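チケット:手持ちグリッパー 指先チップ比較時の把持ずれ
分類:ハードウェア/エンドエフェクタ
対象:ハンドヘルド2台組(左手用・右手用)、魚眼カメラ付き
状態:保留(部品待ち)
起票:2023年11月

■ 症状
薄手のニットを左右のグリッパーで挟んで持ち上げると、右手側だけ布が指先から抜ける。左手側では同じ布、同じ挟み幅で抜けない。開閉の記録を見ると、右手側は閉じきる手前で値が止まっている。エラーは出ない。アプリ側では「把持中」と表示されたままになる。

タオル地では再現しない。再現するのは薄手の服とハンカチのみ。

■ 構成
左手用:本体 Covetti、チップ Covetti 純正
右手用:本体 Covetti、チップ Benjelloun 製
カメラ:左右とも同型、ファームウェアも同じ版
記録ソフト:Wastard の収録ツール
校正用データ:6月に取り直したもの

右手用のチップだけ別メーカーなのは比較のため。純正チップの納期が延び、代替品で足りるかどうかを見る目的で片側だけ替えてある。

■ 切り分け 1:カメラと表示の確認
指先の開き幅は画像から推定しているので、最初にカメラ側を疑った。レンズを清掃し、露出を固定して取り直した。天井照明と窓の光の両方が入る席なので、窓に背を向けた配置でも試した。どの条件でも右手側の値は同じ位置で止まる。推定の揺れは左右で差がない。

左右のカメラを入れ替えても、症状は右手側に残った。カメラは原因から外してよいと判断。

■ 切り分け 2:チップの入れ替え
左右のチップを入れ替えた。症状は左手側に移った。本体、配線、トリガーの戻りばねは原因ではない。

続けて、Benjelloun のチップのまま締め付けだけを変えた。緩めると先端が逃げ、締めると先端どうしが平行にならない。付け根のねじ穴の位置が純正と少し違い、まっすぐ付けたつもりでも先端の内側が先に当たる。厚い布ならすき間が埋まるので問題が出ない。薄い布では当たっている側しか押さえられず、引くと抜ける。

■ 切り分け 3:衣類での確認
子ども服の畳み作業で確認。白い作業台に黄色のニットを置き、一方で布の折れた部分をつまみ、もう一方で布の右寄りを押さえる手順とした。つまむ側が抜けるか、押さえる側が滑るかを分けて見るため、左右の役割を途中で交代している。 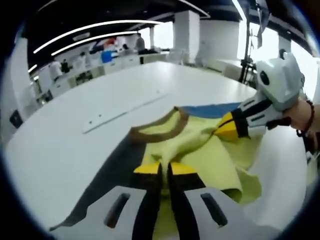 Jiddale 実験支援担当

黄色の角度付きチップは、つまむ側も押さえる側も布に対する向きで効き方が変わる。押さえるだけなら先端が平行でなくても大きな問題はない。つまむ側では差がはっきり出た。

Benjelloun のチップでつまんだ試行は11回。うち8回で、持ち上げの途中に布が抜けた。純正チップに戻して同じ服、同じ手順で行った分では抜けていない。試行数が少ないので、割合としては扱わないこと。

えりのリブ部分をつまむと、どちらのチップでも抜けにくい。身頃の薄い部分を選ぶと差が出る。今後の比較では、つまむ場所を身頃側にそろえる。

■ 暫定対応
・つまむ役の手には純正チップを使う。
・Benjelloun のチップは押さえ役に限定する。左右を交代する手順では使わない。
・付け根に薄いシムを入れる方法も試した。先端は平行に近づくが、開閉を繰り返すとシムがずれてくる。常用はしない。
・収録ツールの把持判定は、しきい値を変えずにそのまま使う。緩めると空振りまで把持として記録される。

■ 収録済みデータの扱い
チップ交換後に取ったデータは300本を超える。全部を捨てる必要はない。右手側でつまむ動作を含むものだけ別フォルダに移し、見直しの対象にした。タオル地のみの収録はそのまま使ってよい。

見直しでは、開き幅の値が閉じきる手前で止まっている区間を探し、その前後の映像で布の動きを見る。値だけで自動的に除外すると、厚い布を正しく挟んでいる区間まで落ちるので注意。

■ 問い合わせ状況
Benjelloun に、付け根の寸法と取り付け面の角度について問い合わせ済み。回答は「現行品は Covetti 本体の旧型に合わせている」とのこと。手元の本体は新型。新型用は試作段階で、4個を貸し出してもらえることになった。

Covetti には純正チップの納期を再確認中。返答待ち。

■ 追記
試作チップが届いたら、次の順で確認する。
1. 無負荷で閉じ、先端の当たりを左右とも目視。
2. 開き幅の校正を取り直す。古い校正値は流用しない。
3. 身頃の薄い部分で切り分け 3 と同じ手順を実施。
4. 左右の役割を交代してもう一度。

校正を取り直す前の記録は、開き幅の絶対値を比較に使わない。以前の Jiddale での比較で、校正の違いをチップの差と取り違えたことがある。

なお、開き幅が止まったまま「把持中」と表示される件は、チップの問題とは別に Wastard 側へ要望として出した。布が抜けたあとも表示が変わらないため、作業者がその場で気づけない。こちらは別チケットで追跡する。

本チケットは試作チップの確認が終わるまで保留とする。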